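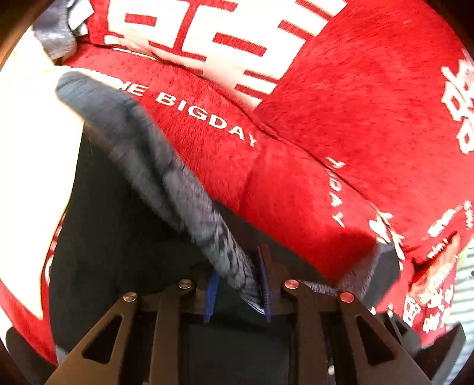
Soft grey fabric with a darker mottled pattern.

Beverley Ruawai has been mending other people's clothes in Grunamwood for long enough that she's stopped asking how the holes got there. "They always tell me anyway," she says, pouring me a tea I could stand a spoon in.

I'd gone round to talk about her repair mornings, which started in May with 2 sewing machines and a biscuit tin of buttons. She writes every job in a notebook and she's up to 1,721 now – mostly zips, she says, and an awful lot of elbows.

So what can't be saved? "Felted wool, if it's shrunk. I can make you a lovely hot water bottle cover out of it, but you won't get your arms back in." She laughed so much at this that she had to put her cup down!

I asked about fleecy things (mine all go bobbly by Christmas). "Wash them inside out, cool, and leave the softener in the cupboard."

Her oldest customer is 63 years into owning the same coat. It's had three linings, and he's due back for new pockets.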